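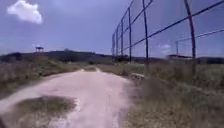

Notebook 4, p. 50

August, 7:40 am. Trisley infiltration plots, second round. Ran the double ring on the track and on the grass to the left of it. Inner ring filled to the mark, topped up by hand, readings every five minutes until three in a row agreed.

Track: 492 mL over the first half hour, then hardly moving. Grass: roughly 3,000 mL in the same time, still dropping when I stopped. Costel's figure for the grass in the first round was 656 and I don't believe it – I think the outer ring was leaking at the seam. Ask him before we enter either one.

Ring went in crooked twice on the track. Stones just under the surface. Used the mallet and the board, got it down to 4 cm, good enough.

Soil cores to Ingvild for bulk density. Bags labeled T1 to T6, T3 has a split corner, double bagged.

To do: new gasket for the Cullinane tank, second stopwatch, ask Ailbhe if the Flodmont sheets use mL or mm. Ours are still mixed – convert before Zlatko plots anything.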